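2024-02-24
Notebook, hand-held grippers, pad change and re-check

Long entry today, sorry in advance to whoever reads it after me (Kaan, probably, and then Leonor when she wants to know where the spare rivets went). The short version for people in a hurry: both hand-held grippers have had their finger pads changed, the left one has had its finger joints cleaned, and both have been tried on the fruit set. The left one is fine. The right one I would like to look at again before it goes back to Draltmont.

Why now

The log had the old pads at 735 grasps, and Asanka had written next to that, in her very small handwriting, "slipping on tomatoes, fine on everything else." I had the same feeling when I picked the pair up. A worn pad gets a polished patch right where the two fingers meet, and a small smooth thing like a cherry tomato wants to squirt out sideways. Citrus is much more forgiving, all those dimples give the pad something to hold on to, so you can go a good long while on tangerines without noticing that anything is wrong.

Taking the pads off

I did the left gripper first. Warm the pad with your hand for a minute or two, then peel from the tip toward the joint. Please don't use the blade! There is a scratch on one of the fingers from the last time, and I'm fairly sure that scratch is mine. The old adhesive rolled off with a thumb and a bit of alcohol on a rag. The new pads are the dark blue ones out of the Gernel box, which feel a little softer than the previous lot, and I pressed each one down under the small clamp for 8 minutes.

One of the left fingers was stiff at the lower joint. I had expected a bent plate and was quite ready to be grumpy about it, but there was only dried juice in the joint, a brown sticky crust that came away with a cotton swab and warm water. I worked the finger open and closed until it moved as freely as its partner. No oil, we agreed on that last February after Nattawut found it creeping under the pads, and I still think he was right.

The right gripper needed nothing at the joints. I went over the plate screws with the small driver and one of them took a quarter turn. I put a dot of paint on it so we can see if it moves again.

Trying them on fruit

I used the green colander on the lemon tablecloth, same as for the Bodanell sessions, so that the numbers could be put next to the older ones. Tangerines, the big yellow-green fruit, cherry tomatoes, and a couple of longans on the cloth to the side for the small-and-round case. The cloth gives a bit when you push down on it, and I like that, since a gripper that only behaves over a hard bench isn't much use to us. I worked with both hands, the way the operators do, a tangerine in one gripper and a tomato in the other, because a pad that holds well when you are staring straight at it can still let go when your attention is on the other hand.

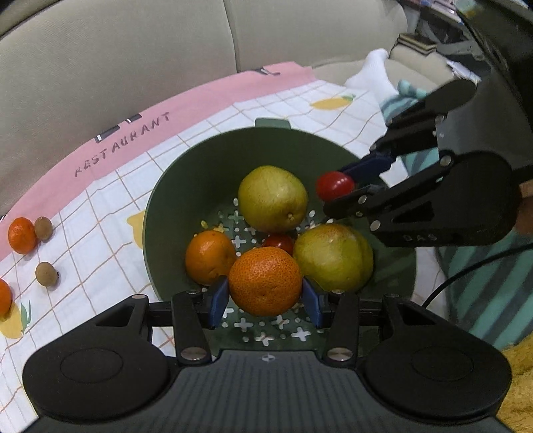 What I noticed

The tangerine sits well in the new pads. I can turn my wrist over and back and it stays where it is, and the pads come away from the peel without that tacky little tug the old ones had.

Tomatoes are much better on both sides. I did get the odd one rolling in the right gripper when I picked it up low, near the floor of the colander, and my guess is that one of its pads is on at a very slight angle. I looked at it against the window and then against the lamp and came to two different opinions, so I'd be glad of a second pair of eyes. Consuelo has the best ones for this kind of thing, if she can be spared from the Taşdemir cell.

The large fruit are a reach for these fingers wherever you take them, and they always were. I don't count that against the pads. Go in from the narrower end and be patient.

The cable on the right gripper still wants to wander toward your elbow. I tried routing it over the wrist and it was worse, so I have put it back to the side. A longer loop at the connector might do it - I'll cut a piece of sleeve and see.

Log and leftovers

Grasp count set back to zero for both. I did 284 grasps over the session, left and right together, and entered them under the new pads. Five spare pads left in the Gernel box, and that's one short of what I'd like to have in the drawer, so Leonor, could you add them to the next order?

Both grippers are wiped down and on the shelf. The left is tagged ready. The right is tagged "check pad angle" in red. If the pad does turn out to be crooked, please peel it and put on a new one; I tried nudging one straight last time and the edge lifted by the next morning.

Tomatoes that went through the test are in the bowl by the sink, a bit bruised. Don't put them back in the set.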